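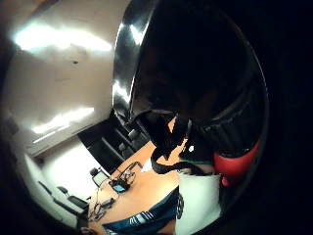 Nadhirah Rondonuwu
Contributing writer, short fiction

Struan had promised to have the wrist unit running by August. It was August. He called it Stusto, after a dog, and it had dropped him twice out of the tracking software since lunch.

"Try the cloth again," said Endang. "Slower."

He reached for it. The log went to line 2977 and stopped.

"Cable?"

"I changed the cable."

"Change it back."

She had the room at Tondodden until 2, and the next group was never late.

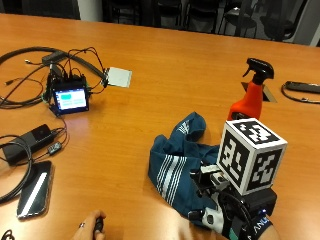
The wrist unit, the striped cloth and the small touchscreen.

Struan swapped the cable and sat down again. Endang read the numbers out loud. At 70 he started to smile. At 200 he told her to stop reading.

"Do you want it to fold the cloth or not?" she said.

"I want it to watch me fold it first."

She restarted the log and he picked up a corner.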